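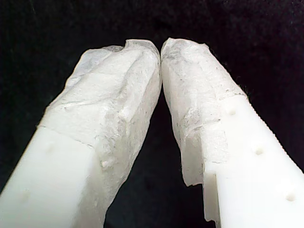 Tissue on skinny things: just the tips, or all the way down?

Sistbridge Home Forum > Packing and Storage > Wrapping

plumline_kit
Started 26 May 2018

OK I have officially fallen down the tissue paper hole and I'm having a great time. We're packing up the house for the move to Boltitz and I got the job of wrapping everything long and narrow: candlesticks, the good serving spoons, a set of drawer handles my sister wants, knitting needles, you name it. I bought a pack of 60 sheets and I am already through most of it!

My question is how far down you take the wrap. I've been crumpling tissue over the tip so it's nice and puffy, then letting the rest trail down one side and leaving the front bare. It looks like a swollen thumb but it feels really cushiony. Does the bare part matter if the thing is smooth and hard anyway?

mrs_oddsocks
Replied to plumline_kit

Love this question! Tips only for me, always. The end is what pokes into its neighbor. A smooth shaft can rub against another wrapped thing all day and come out fine. I tear my sheets by hand, too, no scissors. The ragged edge grips better than a cut one and it folds over on itself so nicely.

Bram_in_Imus
Replied to mrs_oddsocks

Have to disagree on the shaft. I packed white plastic curtain rod ends that way and they came out with gray scuffs all along the bare side. Wrap the whole length. Lay the sheet like a diamond, start at a corner, tuck the end over, and roll. It takes 4 seconds once you've got the rhythm and it is very satisfying.

mrs_oddsocks
Replied to Bram_in_Imus

Gray scuffs wipe off! Damp cloth, tiny bit of dish soap. And rolling flat gives you no cushion at the tip, which was the whole point.

Bram_in_Imus
Replied to mrs_oddsocks

They did not wipe off. I tried the dish soap and then I tried baking soda.

Līga Vanags
Moderator

You can have both. Crumple one sheet into a loose cap for the tip, then roll the second sheet over the cap and down. So 2 sheets per piece. I did all my mother's candlesticks like this and I still use the same method for the Christmas things every September (yes, September, I like to check them early and I will not be talked out of it).

One more thing on the cap: keep it loose! If you squeeze it tight it goes hard and lumpy and you've lost the bounce. Wrinkles are your friends. A few creases and bulges mean there's air in there.

plumline_kit
Replied to Līga Vanags

Ooh, the cap and roll! Going to try it tonight on the handles. Do you tape it?

Līga Vanags
Moderator

Never on tissue. You'll tear it getting the tape off and then you can't use the sheet again. Twist the bottom, or tuck it under and lay the piece on the tuck.

gus_and_the_attic
New member

Hi all, first post. What about pairs? I have candle snuffers that lean in at each other if I stand them up in the box, so the tips touch. I wrapped both, but should there be cardboard between them too?

mrs_oddsocks
Replied to gus_and_the_attic

Welcome! If both tips are wrapped I'd leave them be. Tissue against tissue is lovely and soft.

Bram_in_Imus
Replied to gus_and_the_attic

Cardboard. Or lay them down head to tail so the tips never meet. Welcome to the forum, by the way, we do agree on things sometimes.

tansy_lau
Replied to plumline_kit

Can I put in a word for dish towels? I did our whole move from Lau with towels and socks and didn't buy a single sheet of anything. You have to pack the towels anyway!

plumline_kit
Replied to tansy_lau

I would, but ours are already in a box, under 4 other boxes. I didn't think that one through.

plumline_kit
Update

Cap and roll is SO good. Did the handles and the rest of the spoons last night in front of the TV. The only ones I redid were where I'd squeezed the cap too hard, just like Līga said, and I could feel the little hard lump through the outer sheet. Left the knitting needles tips-only and mrs_oddsocks can be proud of me for that.

mrs_oddsocks
Very proud!

Bram_in_Imus
Let us know about scuffs when you unpack.

gus_and_the_attic
Went with cardboard. Also, where are people getting their tissue? The craft store only had glitter.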